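Home → Opinion → The Second Life of Our Clothes Is Too Short

The Second Life of Our Clothes Is Too Short

By Regula Moser

April 2, 2018

When I moved to Workomham eleven years ago, I had one suitcase and a coat from my mother. The coat was older than me. My grandmother had bought it, my mother had changed the buttons, and I took it across a border because it was the warmest thing in our house. I still wear it in March, when the wind comes from the river.

I mention the coat because I want to write about mending, and I noticed that when people here write about mending they begin with the planet. I agree with them about the planet. But in my family we did not mend for the planet. We mended because a thing was ours and it was not finished yet.

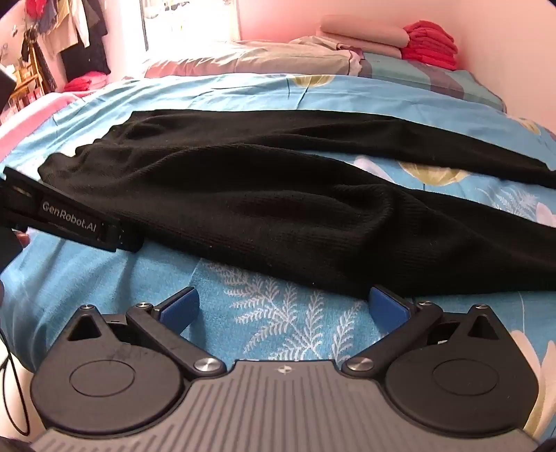
Last month I asked at three shops on Bevan Street what it costs to replace the elastic in a waistband. Two of them did not offer it. The third, a dry cleaner, told me a price that was higher than what I had paid for the trousers. The lady was very polite. She said most customers hear the price and go home, and she does not blame them.

So this is my first complaint. We say to people that they should repair, and the repair is more expensive than the new thing. It is easy to say that people are lazy. I don't believe it. My neighbor works nights and has two children, and if she has a free hour she should sleep in it. I would not dare to give her a needle.

My second complaint is about the clothes themselves. I learned to sew from a woman with very little patience, and she taught me always to look inside first. Look how much cloth was left at the seam. In the old coat there is enough to make it one size bigger, and my mother did exactly this after my brother was born. In a blouse I bought two years ago there is almost nothing. When it opened under the arm, I had no cloth to hold on to. The person who designed it saved a little material — I understand, it is business — and with this saving she decided also that nobody will ever repair it.

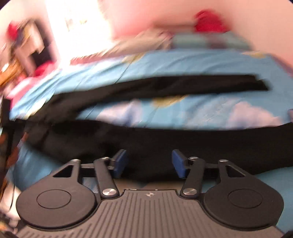 I have heard the answer that fashion changes, and people get bored before the cloth gets tired. For a party dress, maybe. But most of what we own is not fashion. It is black trousers, gray sweaters, the shirt for work. I have never been bored by a pair of black trousers. I have only been disappointed by them, usually at the knee or at the waist.

What would help? I have some modest ideas, and I am sure they are not new. The school in Purnurora still gives every child of twelve one term of sewing, boys and girls together. Osian Gronow teaches it in a room that was made for chemistry, so the sewing machines stand between the gas taps. He told me that at the end of the term his pupils can close a seam, sew on a button and shorten a hem. They are not tailors. But they will look at a hole in a different way for the rest of their life, and I think this is worth one term.

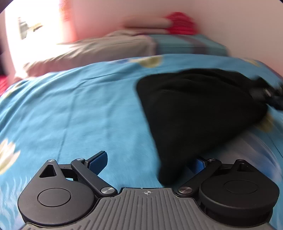
I would also like the town to rent one small shop to a mender for a low price. We do it already for the bicycle repair at Desow Square, and there is a line at the door every Saturday. Trousers are used by more people than bicycles. And I would like a label, next to the washing instructions, that tells me if the elastic can be changed without cutting the waistband. It can be one word. The factory knows the answer already.

Some friends tell me that I am asking for the past. My grandmother would laugh at this. She had a bad light and bad scissors, and she mended at night when her eyes were tired. I do not want her evenings back. I want her coat, and I want that a person who earns a normal salary can pay another person a fair price to take care of it. If this means that a new pair of trousers must cost more, then I think it should cost more, and I know that this is easier for me to say than for my neighbor.

That is the part where I am not sure. I have thought about it for a long time and I still cannot make the two prices fit together.
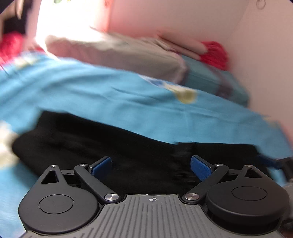 Glenys Maddocks writes: I did alterations from my front room for most of my working life and I can tell you why the prices don't fit. An elastic takes me forty minutes if the waistband is sewn in one piece with the casing, and ten if it isn't. I charged for ten and worked forty, because I was embarrassed to ask for more. I agree with your label. But please tell people also to bring the thing in when it starts to go, and washed. Half of what came to me was past saving by the time I saw it.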